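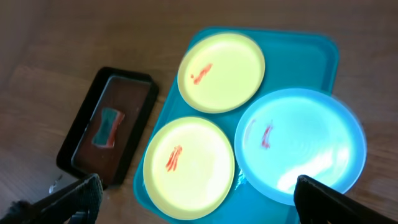 Chapter 2
Perception for Wiping and Washing Tasks

A robot that cleans dishes has to answer two questions before it moves. Where is the dirt, and has it gone? The first is a detection problem. The second is a decision about when to stop, and it causes more trouble in practice.

This chapter works through both using the Sistudcombe dish-wiping exercises, written by Yolanda Park and Ward Jansen. The task is easy to state. Pick up the sponge, wipe the marks off each plate, and put the sponge back in its container. The software behind it has three parts: a segmentation step that finds the plates, a mark detector that runs inside each plate region, and a planner that turns marks into wiping strokes.

We begin with colour. A red mark on a pale plate looks like a simple threshold, and under even lighting it often is. Glare changes that. A bright patch on glossy plastic pushes every channel toward white, and a faint mark beneath it can drop out of the mask altogether. Section 2.1 compares thresholding in RGB and HSV, and shows why saturation on its own is a poor guide on washed-out surfaces.

Section 2.2 covers the wrist camera. Its view moves with the arm, so a mark found in one image must be converted to the robot's base coordinates before the arm moves again. The gripper fingers also hide part of the view – usually the part closest to the contact point. We treat the fingers as a fixed mask and plan a short retreat after each stroke to look again.

Section 2.3 deals with stopping. The exercises use a limit of 30 strokes per plate, along with a test on the remaining mark area. Readers who have not met hand–eye calibration should review Chapter 1 first.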